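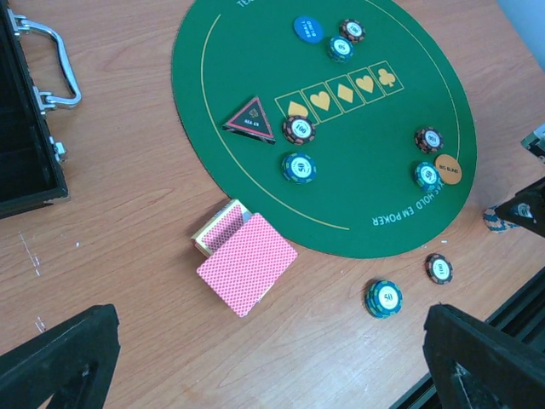 A green poker mat and chips on a wood-grain table.

Eftychia Deligiannis has spent 12 years selling television formats and finished drama across borders, the last four of them as head of rights at Zidemmont, a distributor with a catalogue of 573 titles. Her work begins where most viewers assume it ends, with the question of who may show a programme, in which country, in which language and for how long.

"A licence is a grid," she says. "Territory on one side, type of use on the other. Every box is either sold, held back or in dispute."

The boxes have multiplied. A drama sold to a Greek free-to-air channel ten years ago carried a set number of broadcasts and a short catch-up window. The same sale now has to deal with subscription streaming, free streaming with adverts, box sets on the channel's own app and short clips for social media. Of the titles in the catalogue, 560 have been checked against their original contracts. The other 13 are still open, mostly older co-productions in which one partner has closed or been bought.

"Music is the usual problem," Deligiannis says. "The composer signed for television. The contract says television. Does an app count as television? In 2004 no one wrote that down."

Where the wording is silent, Zidemmont goes back to the rights holder and asks for a new clearance. Savvas Economou, who runs the contracts desk, puts the normal wait at six weeks. Some tracks are replaced instead, which means a new mix and a new set of delivery files.

Holdbacks take up much of the rest of her week. A channel that pays for first broadcast wants a period in which the programme appears nowhere else in its territory. Streaming services dislike waiting. Deligiannis says the compromise is often a staggered window — the channel has the new series alone, while earlier series may stream at the same time.

"The channel complains, then looks at its figures and sees people have caught up on series one," she says. "Sometimes. It depends on the programme."

She is more cautious about dubbing made with synthetic voices. Drotomwood, a post-production house, offered a test reel of the crime series Rarnero in December. Zidemmont has not put it on sale. The actors' agreements cover dubbing by another performer, and Deligiannis does not read them as covering a copy of the original voice.

"We would need a separate signature from each of them, and a fee," she says. "I have asked for a draft clause. I get it on Thursday."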